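Table Service and Tray Work
Course handout, Unit 6: Trays, tablecloths and chopsticks
Prepared by Jurgita Adomaitis, with corrections from Signe Eskildsen

Read this handout before the practical hour in February. The first part repeats what we said in the lecture, and the second part is for your practice at the table. Please bring it with you, printed or on your phone.

1. What we mean by a tray setting

In many small restaurants and canteens the tray is not only for carrying. The guest receives the tray and eats from it, and the tray stays on the table until the end of the meal. We call this a tray setting. It is different from carried service, in which the server puts down each dish and takes the tray away again.

With a tray setting, the tray does the work of a place mat. It tells the guest where his or her place is, and it keeps drops of soup and sauce away from the cloth. For this reason the tray must be clean also on the underside. A wet tray leaves a mark on the cloth, and you will find this mark only when you clear.

2. The cloth comes first

Lay the cloth before any tray comes to the table. Open it from the middle, pull it to the corners, and smooth it with the flat side of the hand. Do not pull at one corner only, or you will get a long fold across the table. If the table has an edge strip that should stay visible, check that the cloth follows it in a straight line.

In the lecture somebody asked about color. Pale cloths are pleasant with light trays, but the difference between the two can be small, and in evening light a guest may not see well where the tray ends. Isauro Quintero, who taught this unit before me, preferred a darker cloth for the evening. I have no strong opinion. Follow the rule of the house where you work.

3. Choosing the tray

For the practice set we compare trays by size, surface and lip.

Size: the tray should hold one bowl, one plate, one small dish and the chopsticks, with a free space of 5 cm at the front edge. If the dishes touch each other, take a larger tray or serve in two rounds.

Surface: a glossy surface is quick to wipe, but bowls slide on it. A matte surface holds them a little better and shows fewer finger marks. Test it with your own bowls.

Lip: a low lip is comfortable for the guest, who can reach over it without lifting the wrist. A high lip is safer on stairs.

Many trays have a printed mark or a logo. Decide together, before the service, on which side of the tray the print should be, and keep it the same at every place. In a room with 100 places this is seen from the door. When the print begins to wear off, put the tray aside and tell the person who is responsible for the stock.

4. Placing the chopsticks

Chopsticks are placed as a pair, close together and parallel to the front edge of the tray. The tips point to the left for a right-handed guest. If you use a rest, the tips lie on it and do not touch the tray.

Common mistakes from last term:
- the two sticks are of different length, or come from different pairs
- the sticks lie on top of the bowl
- the tips are over the lip of the tray
- the server takes the sticks by the tips

Always hold them at the thick end or in the middle. A stick that fell on the floor goes to the wash together with its partner, so that the pair is not separated.

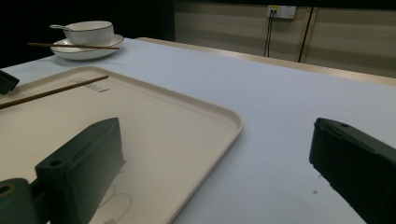

PRACTICE AT THE TABLE

On the tray lies one chopstick, diagonally, with its tip toward the back rim. The logo is also near the back edge, just to the right of the stick. Compare this with section 4 and write down what you would change before a guest sits down. Two or three sentences are enough.

Then work in pairs at your own table:

a) Smooth the cloth and put an empty tray in front of one chair. The front edge of the tray should be parallel to the edge of the table.
b) Turn the tray so that the print is on the side you agreed on.
c) Choose a matching pair of chopsticks and compare the length by standing them on the thick ends.
d) Place them with one hand. Your partner looks from the guest's side and corrects you.
e) Clear the tray and change roles.

Repeat until you can do all of it without speaking. Eyvindur Eskildsen will be in the room to look at your hands and answer questions.

Reading: course reader, the chapter on laying cloths, and the short text on wooden tableware. Written answers go in the box outside room 477.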